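4.3 Collecting demonstrations of tidying with two hand-held grippers

The tidying task sounds easy and is the one that cost us the most weeks. An operator stands at a table with a hand-held gripper in each hand, picks up whatever has been left there, and puts it in one of two places: trash to the left, dishes to the right. A five-year-old can do it, though in our experience a five-year-old has to be asked more than once. The learned policy also had to be asked more than once, and we report the details in Section 5.

We collected 2,854 demonstrations in total, of which 1,614 involve both hands and the remainder only one. Each gripper carries its own wrist camera, and the policy sees nothing else. We considered adding a fixed overhead view and decided against it, mostly on the grounds that it would have to be calibrated every time somebody moved the table, and somebody always moves the table. The price of this decision is that each hand spends a good part of every episode looking at the other hand. Earlier work from our group (the Torres system) treated this as a nuisance and masked the second gripper out of the image. We leave it in. The position of the other hand turns out to be useful to know when the two are about to run into each other, a result we were pleased to confirm with statistics.

Object selection. We split the objects into rigid, thin-walled and crumpled. Rigid objects behaved as rigid objects do and are not discussed further. Thin-walled objects, mainly clear plastic bowls and cups, are hard for two reasons. They deform when pinched by the rim, and they are nearly invisible to a camera that has only the table behind them to look at. Crumpled objects, mainly snack wrappers, have no fixed shape and no obvious place to grab. They also change shape after each attempt, so a failed grasp leaves the policy with a new problem in place of the old one. We put wrappers and transparent bowls on the table together whenever we could, which made the operators unhappy and the data better.

Starting layouts were drawn at random by a script, printed on paper, and then set up by hand. Armindo Falcão pointed out in the first week that operators were placing the bowls upright even when the sheet said otherwise, apparently out of good manners. From then on, bowls were laid on their sides whenever the sheet called for it, and we discarded the 566 demonstrations recorded before the correction. They are not included in the total given above. We mention them in the hope of sympathy.

Synchronization. The two cameras run on separate clocks. We align them at the start of each session by having the operator close both grippers in front of each other several times, fast, and matching the finger openings measured on one side with what the camera sees on the other. The procedure looks like two crabs having an argument. It works well enough that we never went back to the hardware trigger we had budgeted for, and the trigger remains in its box. Drift within a session stayed below one video frame except on one Tuesday in July, when the air conditioning failed and we stopped early for reasons that had little to do with the clocks.

Gripper coordination. Following the Likik protocol, operators were told to move one hand at a time in the first half of collection and were left to themselves in the second. Left to themselves, they developed habits. Leonilde Loureiro kept one gripper closed and parked in the middle of the table while the other did the work, then swapped. Arnaldo Meireles moved both at once and collided often. Both styles are present in the training set, and the policy learned both, sometimes within a single episode. We tried filtering the data by operator and found that Loureiro's demonstrations alone gave a slower policy with fewer dropped bowls, while Meireles's alone gave a policy that we stopped with the red button. The mixture beat either, and we have no good explanation for this.

Labeling. No episode was labeled frame by frame. Each received a success flag and a one-line note from the operator. The notes were meant for debugging and were never intended as training data, which is fortunate, as a fair number of them are about lunch. Ermelinda Simões read all of them and sorted the failures into four groups: missed grasp, slipped grasp, collision, and wrong side. Wrong side was almost always a wrapper delivered to the dishes. A bowl was hardly ever thrown away, and we would like to credit the method, but the bowls were simply dropped before they got that far.

Figure 6 gives the view from one wrist camera during collection, with the wrapper and the bowl both still on the table. The view used for training is the same one, resized, with no cropping and no correction for lens distortion.

Figure 6. Bimanual tidying, view from one of the two hand-held grippers. The fingers of the near gripper are closed; the fingertips of the far one are at the wrapper, with a small gap between them. The clear bowl lies on its side.

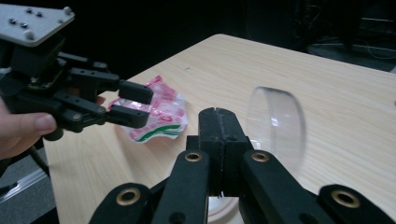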